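Planning for the Second Year

When Bomatville's assisted-living cooperative approved its kitchen automation program, the debate centered on the price of the robot. Ulla Heiskanen, who prepared the budget, had asked for something broader. Her proposal set aside 40 percent of the total for the period before any robot arrived, to be spent on demonstration equipment, staff hours and the storage of recorded data.

The figure met resistance. Two suppliers, Trukby and Atanasov, had submitted quotations that listed hardware in detail and covered everything else in a single line marked "setup." Heiskanen returned both in November and requested separate prices for hand-held grippers, spare fingers, cables and replacement markers.
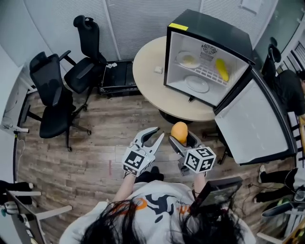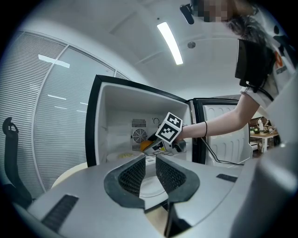 Household props are the item most often missing from a first budget. They cost little one by one, but they must be bought, stored, cleaned and replaced for as long as recording continues. A small refrigerator on a table, a plate or two and a few pieces of food, such as the orange item held in the gripper in both photographs, will fit in any petty cash account. A full set of kitchen tasks will not, and the cooperative now carries props as a line of their own, reviewed with the maintenance contract.

Labor is the larger commitment. Lachlan Mudgway, purchasing manager at Grinia, advises clients to price operator time before comparing equipment. He recommends a reserve of 20 percent for repeated sessions, and a contract term that allows grippers to be exchanged within two working days. "A low purchase price is of limited value if the staff are idle while a part is in the mail," he said.

The cooperative accepted the exchange clause and reduced the reserve. Revised quotations were due on 20/03/2023, and the choice between purchase and lease will be made after they have been reviewed.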